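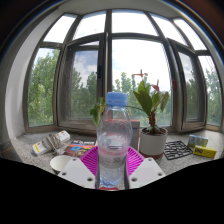 Handgreifer mit weichen Fingern selbst bauen

Der Greifer Ekico ist ein Werkzeug für eine Hand: zwei Backen, zwei gerippte Finger aus weichem Filament, vorn auf dem Gehäuse eine Kamera mit Weitwinkel. Gebaut haben wir ihn in der Gemeinschaftswerkstatt Carretero, die Druckdaten liegen im Projektordner Ergate. Wer einen 3D-Drucker hat und löten kann, braucht dafür 2 Abende.

Material

Weiches Filament für die Finger (bei uns Magenta), hartes Filament in Hellgrau für die Backen, Schrauben M3 × 16, zwei Linearführungen, eine Feder, eine Kamera mit Fischaugenobjektiv. Dazu Schraubendreher, Seitenschneider und feines Schleifpapier.

Schritt 1: Finger drucken

Die Finger liegend drucken, ohne Stützmaterial. Die schrägen Schlitze müssen frei bleiben, sonst gibt der Finger nicht nach. Fäden mit dem Seitenschneider entfernen. Weiches Filament zieht Feuchtigkeit – eine angebrochene Rolle vorher trocknen.

Schritt 2: Backen montieren

Die Finger von hinten in die Backen setzen und verschrauben. Schrauben nur handfest anziehen, das Gewinde sitzt direkt im Kunststoff. Beide Finger sollen auf gleicher Höhe stehen und sich beim Schließen über die ganze Länge berühren. Tun sie das nicht, die Auflagefläche der Backe nachschleifen.

Schritt 3: Griff prüfen

Als Prüfkörper eignet sich eine durchsichtige Kunststoffflasche mit Schraubverschluss. Sie ist glatt und gibt unter Druck nach, beides zeigt Fehler am Finger schnell. Die Flasche im unteren Teil fassen und langsam schließen. Die gerippten Flächen sollen sich um die Rundung legen. Drückt nur eine Kante, sitzt der Finger verdreht. 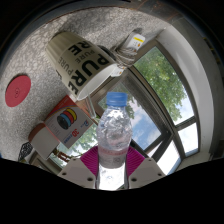

Schritt 4: Öffnungsweite einstellen

Den Anschlag so setzen, dass die Backen ganz geöffnet an beiden Seiten der Flasche vorbeigehen. Danach die Feder einhängen und den Griff mehrmals durchziehen. Hakt er, die Führungen lösen, ausrichten und wieder festziehen.

Schritt 5: Kamera ausrichten

Im Kamerabild müssen beide Finger vollständig zu sehen sein, auch in offener Stellung. Das Gehäuse darf unten ins Bild ragen. Gegen das Fenster die Belichtung fest einstellen, die Automatik dunkelt sonst die Finger ab. Zum Schluss die Aufnahme starten und einen Griff von Anfang bis Ende durchspielen.

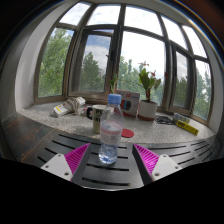

Backen geöffnet, die Flasche steht dazwischen.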